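15 de janeiro de 2024

Os óculos novos, segundo dia

Ontem à noite deixei os óculos em cima da cômoda e fui fazer a cama sem eles. Vi os lençóis verdes como uma mancha só.
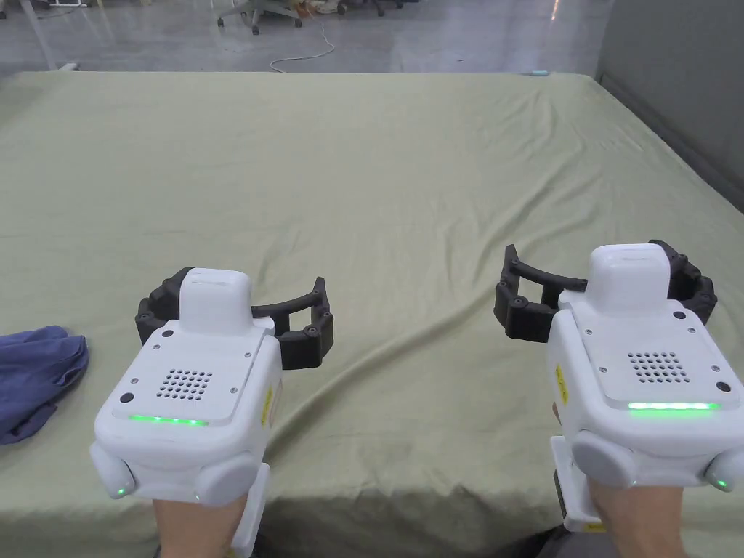
Mihret Wako me disse ao telefone que eu devia parar de tirar os óculos cada vez que saio do consultório, porque os olhos não se acostumam com uma coisa que usam só meia hora. Respondi que sim, que ia tentar. Ela riu e disse que "tentar" é a palavra que os pacientes usam quando já decidiram que não.

Pode ser que tenha razão. Tenho estes óculos desde novembro, mas conto hoje como o segundo dia, pois só ontem saí de casa com eles na cara. Antes ficavam dentro do estojo, e o estojo dentro da bolsa. Na ótica Kenlow experimentei muitas armações e escolhi a mais discreta, uma que quase não se vê. A moça do balcão achou que eu ficava melhor com a outra, a escura e grossa. Eu não quis. Agora penso que era bonita.

Escrevo em português porque me obriguei a isso quando vim morar aqui, e este caderno é a minha ginástica. Às vezes procuro uma palavra e ela não vem. Hoje foi "haste". Passei a manhã a dizer "as pernas dos óculos" e só à tarde me lembrei. A haste esquerda aperta um pouco atrás da orelha. Preciso voltar à ótica para ajustar e perguntar se isso se paga.

As contas, para não me esquecer: 473 pelas lentes e pela armação juntas. Eu tinha separado 600, portanto sobrou alguma coisa, que gastei quase toda no mesmo dia em sapatos. O pano de limpar veio de graça. O líquido de limpar, não.

O que me custa não é o dinheiro. Na escola da minha infância havia um menino de óculos grossos e nós lhe demos um apelido que não vou escrever. Eu também o disse, mais de uma vez. Lembrei-me dele ontem no ônibus, quando uma senhora olhou para mim um pouco mais do que o costume. Provavelmente ela olhava a janela. Mas a minha mão subiu sozinha e tirou os óculos, e depois passei da minha parada porque não consegui ler a placa. Voltei a pé, com frio nas orelhas e com raiva de mim.

No trabalho foi mais simples do que eu imaginava. Entrei na sala com a cabeça baixa, liguei o computador e, pela primeira vez em muito tempo, não precisei aumentar a letra. Li a planilha da Majumder inteira sem apertar os olhos. Um colega perguntou se eu tinha cortado o cabelo. Disse que não. Ele ficou pensando e voltou para a mesa dele, e eu fiquei sem saber se devia explicar — não expliquei.

À hora do almoço limpei as lentes na camisa e ficaram piores. Depois usei o pano. Comi sopa, e com a sopa os óculos embaciam, outra palavra que aprendi tarde. Tive de esperar um pouco entre as colheradas.

A médica da clínica Flendanus tinha avisado que nos primeiros dias o chão parece mais perto e que as escadas pedem atenção. É verdade. Desci as escadas do prédio com a mão no corrimão, como a minha avó. Ela usou os mesmos óculos durante roughly metade da vida, assim diria o meu antigo professor de inglês, que misturava as línguas; colados com fita num dos lados, e ninguém na família achava isso feio. Era a cara dela. Quando os tirava para dormir, eu sentia que faltava uma pessoa no quarto.

Falei disso também com Mihret. Ela quis saber se eu achava a minha avó feia. Que pergunta. Claro que não.

Dor de cabeça: leve, do meio da tarde até o jantar. Tomei água e fechei os olhos 2 vezes no sofá, sem dormir. Vou anotar cada dia até a consulta de retorno.

Para amanhã: ir com os óculos até o fim da linha do ônibus, sem tirar. Comprar um cordão, talvez, ou talvez não, um cordão já me parece demais. Telefonar para a Kenlow por causa da haste. Perguntar pela armação escura, só o preço.

São quase onze horas e escrevo isto com eles postos. As linhas do caderno estão muito direitas. A minha letra, pelo contrário, vejo agora que é bem torta.

Contato | © 2024 Cadernos Rurnumus | Voltar ao topo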